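VOLLASBRIDGE STABLES - BARN NEWS

Quick one this time, farrier is due in an hour and I have not mucked out the back row yet. Bits and pieces in no special order.

Hay

First load is in. 251 bales, stacked to the roof beams on the left side and a bit lower on the right where the swallows were. Nice stuff, green, smells right, no dust that I can find. Second load was supposed to come the same week but the baler broke and then it rained, so we wait. Please take from the FRONT of the stack. Somebody has been pulling from the middle and there is now a sort of cave in there.

Price per bale is the same as last year for boarders. If you want it delivered to your own place, talk to Said Ashour, he has the truck and he sets the price for that, not me.

Skenetti

Lots of you asking so here is where we are. The abscess burst by itself overnight, left front, right at the heel. He went from three legs to almost sound by breakfast. Still poulticing twice a day, duct tape over the top, and he has eaten through one boot already. Vet wants him in for 7 more days, then the small paddock, then we see. He is bored out of his mind. He has learned to work the bolt on his door so there is a clip on it now. PUT THE CLIP BACK. Found it hanging twice this week and he was in the feed room one of those times, very pleased with himself, nose in the beet pulp bin. It was dry pulp too, so I sat up with him half the night listening to his gut. He was fine. I was not.

Lahlou

Is for sale or part lease, preference is lease. 15.1, bay mare, nine this spring, good in traffic, not good with umbrellas. She wants a rider who will go out on the trails four times a week and not someone who wants to school circles, she gets sour. I would rather she stayed in the barn. Come try her before I put the ad up outside.

Rider fitness evenings

These started up again, in the room over the tack shop, same as last winter. Laimutė Vanags runs them. Forty-five minutes, mostly back and shoulders and hips, a bit of balance work at the end. You do not need to be fit to come, that is sort of the idea. Wear something you can move in, clean sneakers, no barn boots on that floor please. I went to the first one and could not lift a saddle the next day, then by the third one I noticed I had stopped hanging on the reins in the canter. My old gelding noticed first I think.

Laimutė says most of us pull with our hands when we should be using the muscles under the shoulder blades, and she will stand behind you and poke the right spot till you find it. Nine spots per evening, sign up on the board. If you cant make it cross your name off so the next person gets in.
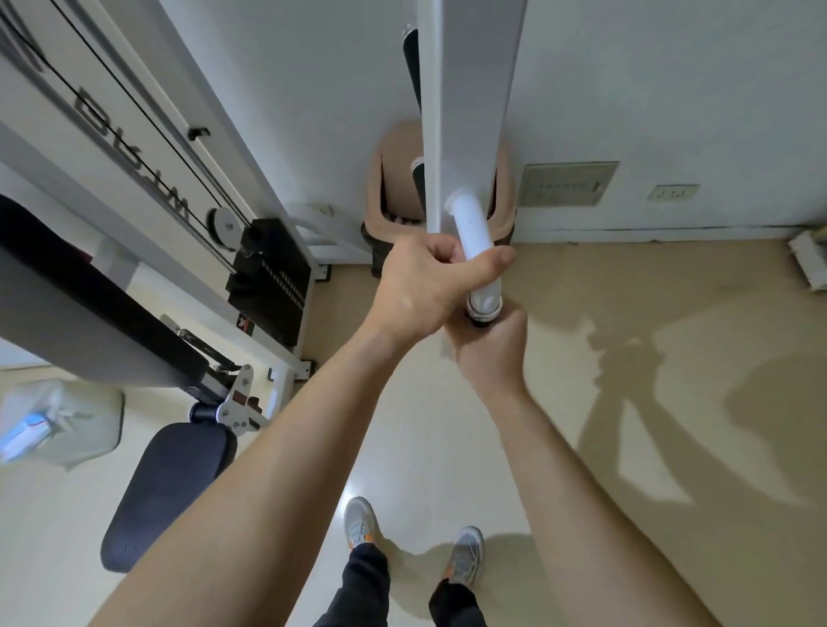
Trailer parking

The grass by the lower gate is done for, it's soup. Until it dries, trailers go on the gravel, backed in, noses out, leave room for the manure truck to swing around. If you leave yours all winter put your name and number inside the hitch lid or somewhere I can find it. There is a gray two horse with a flat tire that has been sitting there since April and I have no idea whose it is. Speak up or I start keeping buckets in it.

Trail report

Did the long loop on Sernetti last weekend, first time since the storm. Creek crossing is fine, knee deep on him at most. Tree down past the old orchard, you can get round it on the uphill side but get off and lead, there is wire in the leaves. I rolled up what I could see and hung it on the fence post. There may be more. Hornets nest in the bank just after the second bridge so keep moving there and do not let anybody stop for a pee. Sernetti got stung on the rump and we did the next bit of trail a lot faster than planed.

Deer are moving early and late. Orange on you and the horse please, theres a box of vests in the tack room, bring them back.

Fall ride

It's on. 10th September, rain or not, unless there is lightning. Short route and long route, long is for horses that have been out properly this summer and you know which ones those are. Leaving from the top yard at nine. Bring your own lunch, I will do coffee and there will be something sweet if my oven behaves. Guests welcome on their own horses, current Coggins, show me the paper before you unload.

We had nearly everybody out for the last one and the line got so long the back lost sight of the front, so two groups this time with a leader and a sweep each. Said is sweeping the short one. Still need a sweep for the long route, a steady horse that doesn't mind being last.

Lost and found

One purple brushing boot, right hind. A very nice lead rope, leather end. Somebody's reading glasses, in the oat scoop. One glove, wet. All on the shelf by the sink until the end of the month and then the rope is mine.

Odds and ends

Water heaters go in the troughs at first frost, do not unplug them to charge your phone. Wormer goes out next week, write down your horse's weight if you have it, the tape is on the hook. Arena lights are on the timer again, off at nine, you get one blink as a warning. Board checks in the box by the door please and not in my coat pocket, I washed one.

Farrier just pulled in. Back row still not done.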